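The Desk at the End of Winter Break
By Maricruz Solís
Jan 10, 2025

My grandmother kept a drawer in her kitchen for string. It held twine from the bakery, ribbon from birthdays, and a brown ball of something so old that none of us could say what it had first been tied around. Once a year she emptied the whole thing onto the table, poured herself a coffee, and spent a happy afternoon winding it all up again. I thought of her a good deal over the holidays, because I have a string drawer too. Mine is made of black plastic and copper, and it lives on top of my desk.

I suppose most people who work with computers have one by now. It begins with a laptop and a charger, perfectly innocent. Then comes a monitor, and the monitor wants a plug of its own. Then somebody at work is clearing out a closet and you come home with a little box that might be useful someday (mine was a Helmy, and I have still not found out everything it does). By October I was eating lunch standing up in the kitchen, because there was no spot on the desk wide enough for a plate.

So I began asking other people about theirs. I put a short note in the newsletter I write for readers here in Caltine, expecting a handful of answers from the usual friends, and I got 120. A good number wrote several pages. A retired bookkeeper told me she had labeled every cord in the house with bread bag clips and felt ten years younger. A young father in Hevport wrote that he had given up entirely, and had hung a curtain.

What struck me, reading through them all with my feet up, was how tenderly people wrote about the mess. They complained, of course. But they also knew their desks the way you know a garden you haven't weeded. They could tell me which adapter ran warm, and which plug had to be pushed in with a thumb, and where the good pen had last been seen.

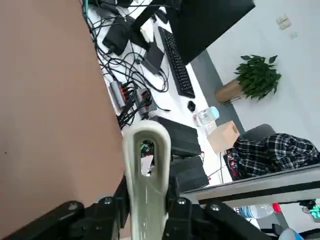 Power strips came up in more letters than anything else, and I can see why. A strip is a generous thing. It offers you a row of open places, and you fill them, and before long you have bought a second one to take the overflow from the first. Please do plug each of them straight into the wall, by the way, and never one into the other! A reader who spent her working life as an electrician asked me to say so, and she underlined it twice.

Her other advice was simpler than I expected, and it's what I ended up following. She told me to leave the cables alone at the start. Begin with the things that have no cord at all - the mug, the water bottle, the shirt you took off when the heating came on and hung over the chair - and carry them back to wherever they belong. Then look at what's left. A desk with nothing on it but its equipment is already a calmer place, even with the cables looping every which way.

After that comes the slow part. Shut everything down and switch it off at the wall. Choose one cord, put a hand on the end of it, and follow it all the way along to the other end, however many times it ducks under its neighbors. Tie a paper tag near the plug and write down what it feeds. I used the little tags with red string left over from Christmas, and they look quite festive back there.

I did mine over two evenings with the radio going. I had expected to be cross by the end of the first hour, and I found I was enjoying myself, much as I used to enjoy untangling necklaces for my mother. There were 14 cords in all. Three of them went to nothing whatsoever. One, a fat black thing with an adapter the size of a bar of soap, belonged to a Zonder printer I gave away before my daughter left for college.

I kept it, I'm sorry to say. It went into a shoebox with the other two, wound in a loose coil (never a tight one, my electrician says, as it's hard on the wire inside), and the shoebox went on the closet shelf beside the wrapping paper. My husband asked what on earth I was saving it for and I told him about the string drawer.

The rest went back on the desk, more or less where they had been. I moved the power strip to the side nearest the wall and gathered the longest cords behind the monitor with a strip of soft hook-and-loop tape, and that was all the equipment I bought. There's room now for a plate, and for my elbows on either side of it, and yesterday I ate my soup there while I answered the last of the letters.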